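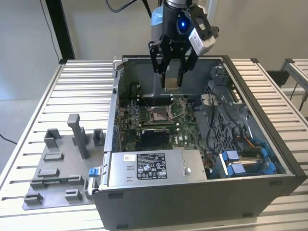 An open desktop tower on the bench, side panel off and CPU socket empty.

News | Local | Repairs | Events | Contact

If you've got an old desktop gathering dust under the stairs, hang on to it until August! Bindetti, the repair shop on Dondlow Street, is starting a parts swap for used towers, and I went down for a look before it opens to everyone else.

I'll admit I'm the kind of person who gets excited about the inside of a computer (green motherboard, blue pull tabs on the drives, the lot), so I was always going to enjoy this. The idea is pretty simple. You bring in a tower, working or dead, and the shop strips it down and sorts out what can be used again. Power supplies, memory, drive caddies and expansion cards all go on the swap shelf, and you get credit toward something you need.

The shop took in 147 towers during the spring trial and pulled 1,110 usable parts out of them, which is way more than I would have guessed. They'd like to reach 2,000 parts by the end of the year.

Drop-off starts at 9 in the morning, side door. Take your own files off the drives first, please, and leave monitors and printers at home, they don't have room for them yet.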